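Lelix > Prüffeld > Störungsberichte > Galerie

Störung im Navigationsbetrieb: Bildmaterial zur Simulation

3 Kommentare · 2-mal geteilt

Im November kam es im virtuellen Prüffeld des Projekts Pristedari zu einer Häufung von Fehlfahrten. Der simulierte Assistenzroboter hielt in der Wohnumgebung Ikska wiederholt nicht den vorgeschriebenen Abstand zu Möbelstücken ein. Von 1158 ausgewerteten Fahrten wurden 121 durch die Sicherheitsüberwachung abgebrochen. Personen- oder Sachschäden sind nicht entstanden, da zu diesem Zeitpunkt kein Gerät im realen Betrieb war.

Die Auswertung ergab, dass die Abstandsschätzung bei niedrigen Möbeln mit überstehender Oberkante fehlerhaft arbeitete. Das Modul erfasste den Fuß des Möbels, berücksichtigte jedoch die Kante der Ablage nicht. Die Abweichung betrug in Einzelfällen fast 30 Zentimeter. Die Firma Grewal, die das Modul liefert, wurde unterrichtet. Bis zur Freigabe der korrigierten Fassung bleibt die Fahrgeschwindigkeit in allen Wohnumgebungen auf Stufe 2 begrenzt.

Die Wiedergabe des Bildmaterials ist für interne Schulungszwecke gestattet. Rückfragen sind an die Prüffeldleitung zu richten.

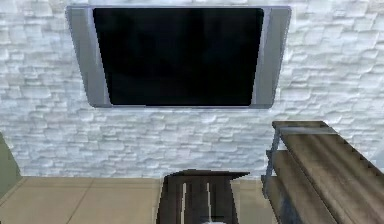 Wohnumgebung Ikska, Simulation: Stuhl und niedrige Holzbank vor der Steinwand mit Fernseher.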